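DUKSTEAD — Household robots do a better job of guessing where they are when they're allowed to be unsure about it. That's the short version of a result out this month from the Niller group, a small robotics lab here that does nearly all its testing inside simulated houses.

The method is called Shih. No, it doesn't stand for anything. Lead author Covadonga Nieto says the name was on a whiteboard and it stuck.

What it does: a robot that wakes up in a house, or gets bumped, or loses track, has to work out which room it's in and which way it's facing. Most systems take the current view, compare it with stored views and pick the best match. Fine when there's a stove in front of you. Not so fine when you're staring at blank wall.

Shih doesn't pick right away. It keeps a running list of possible spots, gives each one a score, and then asks a second question — which small move would split the list fastest? A turn of the head, a half step back, whatever is cheapest. Then it looks again. If the list is still long it goes again. If the scores pull apart it commits and gets on with the chore.

"The old version would bet the whole run on one bad look," Nieto said by phone. "It would see a wall, decide it was in the hallway, and plan a route through a closet."

The numbers. The group ran 78 simulated homes, each with different floor plans, wall finishes and furniture. Starting views were sorted into easy and hard. Easy means there's plenty to go on, big furniture or more than one wall finish or a doorway into the next room. Hard means mostly wall or mostly ceiling, maybe a corner of something. On the easy set the new method and the old one came out about even, which the group expected. On the hard set, wrong-room errors dropped by 28 percent.

Cost was two extra looks per run on average. Nieto calls that cheap. A skeptic might not, on a robot with a slow neck.

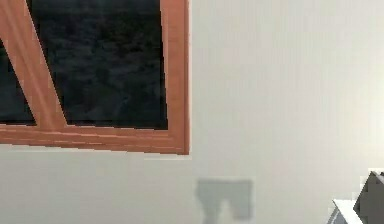
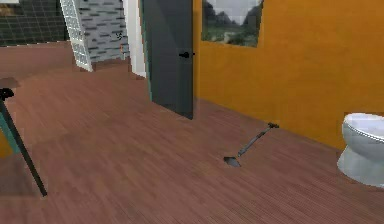
*Two views from the simulated homes: first, a dark window and a stretch of pale wall; second, wood flooring with a long-handled scraper on it, and an open door to the next room.*

Views in the second category are where the old matcher already did well. Lots of edges, several wall surfaces, a way through to somewhere else. The group kept them in the test anyway, partly to check that Shih wouldn't waste time looking around when it didnt need to. Mostly it didn't. In the easy set it usually committed on the first look.

Plain-wall views are the tougher ones, and that's where the scoring earns its keep. Windows help less than you'd think, Nieto said, esspecially the dark ones. The matcher likes to grab on to the window frame and ignore the rest, and if two rooms have the same trim it's a coin toss. Shih keeps both rooms on the list and turns to check.

Wilma Dow, who wrote the software that runs the trials, said the hardest part was getting the robot to stop looking. Early builds would swivel back and forth over and over, never quite sure enough. The fix was a small penalty that grows with every look. "It gets impatient," Dow said. "We made it impatient on purpose." The penalty had to be tuned by hand and she isn't happy about that. A learned version is in the works.

Other limits, quickly:

- Simulation only so far. No hallway in the real world has been tried.
- Lighting stays put during a run. Someone flipping a switch halfway through was not tested.
- Objects stay put too. A mop or a chair that moves between looks would confuse the scoring, the paper says so itself.
- Homes with two near-identical bathrooms are still a mess. The group counted 23 runs where Shih settled on the wrong one of a matching pair.

That last one bothers Nieto the most. She wants to let the robot leave the room and check what's next door before it commits, something the current setup won't allow. Longer moves mean more risk of hitting things and a much bigger search, so it may be a while.

Plurent, a company that makes floor-cleaning machines, paid for part of the computing time and gets an early look at the code. It had no say in the test design, according to the paper. A spokesperson said the company was "watching with interest" and wouldn't talk about products.

Dow said the trial code and the list of starting views will be posted once the group finishes cleaning up the file names, which are apparently bad. The house models go up separately, later, after a licence check on some of the furniture. The group is aiming for August on the code. No date on the houses.

Next up is a run on a physical robot, in a mocked-up apartment on the lab's ground floor. Two rooms to start. Nieto said they've already picked the wall paint, same off-white on both sides.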